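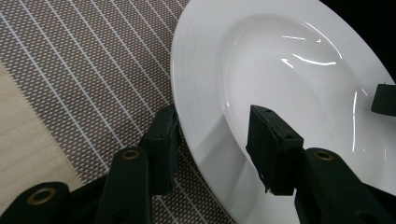

Council catering manager suspended over private bookings

Woltley Town Council has suspended its catering manager, Alois Moser, while it looks into claims that kitchen staff were sent to work at private functions during paid council hours.

The complaint was made in November by two members of the kitchen team. They told the council's audit office that they had been asked to prepare and serve food at events booked through Grodex, a small party firm, and that the hours were entered on their timesheets as civic functions. One of the events was a retirement lunch for 200 guests.

Auditors have since gone through the timesheets and found 283 hours which do not match any booking in the council diary. They are also looking at fuel receipts for the catering van, which was logged at the Egger estate on several evenings when the town hall was closed.

Mr Moser has worked for the council for nine years. In a short written reply he said the bookings were agreed with his former line manager, Emil Hofstetter, and that he had taken no money from them. Mr Hofstetter left the council last spring and has not answered our letters.

Waltraud Haslinger, who chairs the audit panel, said suspension was the usual step and did not mean a finding had been made. She would not say whether Grodex had paid anyone at the council.

Councillor Luzius Holzer has asked for the panel's report to be published in full — the last one, on parking permits, came out with most of its pages blacked out. The panel will decide on that once the interviews are finished.

Zakhar Polishchuk is running the kitchen for now. Meals at the Jenard day centre will go ahead at the normal times, and bookings already made for the town hall still stand. Anyone who paid for catering at a private event and was served by council staff can write to the audit office at the town hall. Letters will be treated in confidence.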